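Okay, a few people asked how the move to Odton went, so settle in, because I have thoughts (and a cup of tea, and it's raining).

We did the whole drive in one go, 295 miles from Tristholm, with two cats who sang the entire way. I'd planned to stop halfway for a proper lunch and we ended up eating crackers in a gas station parking lot - not my finest hour, but we got here before dark!

The apartment is on the hill above the Horkenberg bus stop and there are 16 steps up to the front door. I know every one of them personally now. The couch knows them too, poor thing.

I've started unpacking the small bright things first, which is probably the wrong order, but it does make a strange place feel friendlier. 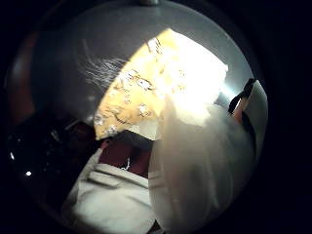

yellow with little cartoon drawings on it, and so much light!!

Anyway, the kitchen. The stove has two burners that work and two that are thinking about it. The landlord was very sweet on the phone and says August, so until then it's a lot of soup.

Best find so far is Chraibi, the bakery down by the bridge. I went in for one roll and came out with a bag so full I had to hug it all the way home.

If anyone knows a good vet on this side of town, please tell me. The cats are fine, they'd just like to file a complaint about the drive.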